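Three weeks with the Zenel hand-held grippers

Mayu Yagi passed me the loan kit from Zenel in August, and I had it for three weeks. It's a hand-held gripper set for teaching robot arms by demonstration. You do the task yourself, the kit records it, and the software turns the recordings into training files. The price is $2,000 for a pair, with the Skutus software included for the first 6 months.

My main complaint is the setup guide. It skips the part where you register the second gripper, and I lost most of an afternoon to that. Support answered the next morning.

Grip is the good part. The finger pads have a mesh face, and I didn't have to squeeze hard to keep hold of smooth things.

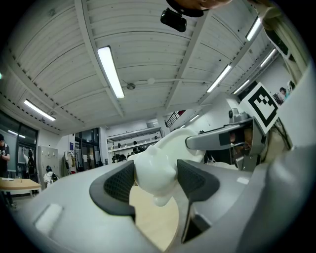 A glossy white piece between the finger pads, with the second gripper coming in from the right.

After the first day I stopped thinking about the handle and just worked. My wrist did get sore by the end of a long session – I'd plan on short ones. Junhao Shen has bigger hands than mine and had no trouble.

We recorded 80 demonstrations before I felt ready to judge the software. It's slow to import but it didn't lose anything.
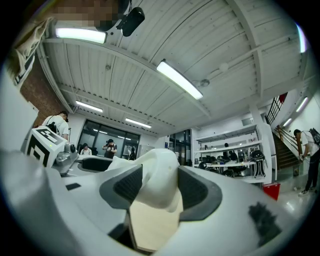

Can you use the kit without owning a robot arm?

You can record and review demonstrations without one, but you'll need an arm to test whatever you train.

I'm sending the kit back and ordering one pair.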